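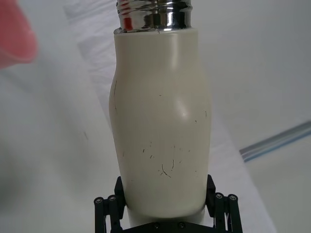

Zullport's public library will start taking in used insulated bottles in July, to be washed, fitted with new caps and handed out again at the front desk. The Ekura reuse shop on the ground floor is running the collection and has set aside 439 new screw caps for it. Scuffed bottles are welcome. Fine dark scratches across the lower half of a cream-colored body, or a few specks higher up, are no reason to throw a bottle out as long as the metal neck still has a good thread. Bottles that leak or rattle will go to metal recycling.

Roswitha Pfister, who manages the shop, said most of the bottles people bring to her counter have lost their caps. "They keep the bottle in a cupboard for years and then ask me if I have a lid," she said. "Now I can say yes, if the size is right."

The caps come in two sizes and were paid for with a grant of $220 from the Ruchti neighborhood fund. Wide-mouth bottles can't be fitted for now.
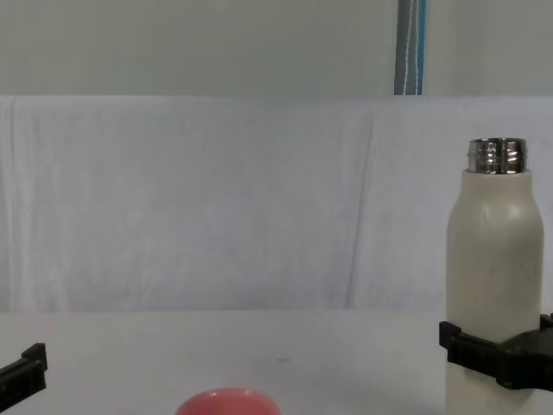

An off-white bottle with its metal neck uncapped and grey scuffs on the upper body.

Bottles can be left at the shop counter until 8 p.m. on days when the library is open late. Donors are asked to empty them first and to take off any straps or sleeves. Old caps should be handed in too, even cracked ones, as the seals can sometimes be used again.

Each bottle will be scrubbed, rinsed and left open to dry overnight before a new cap goes on. Finished bottles will be free, one per person, with no library card needed. Ekura also plans to send a box to the Zavance sports hall, where the drinking fountain was put back in service this spring.

Questions about cap sizes can be put to shop staff at the counter. Bringing the bottle along is the easiest way to check.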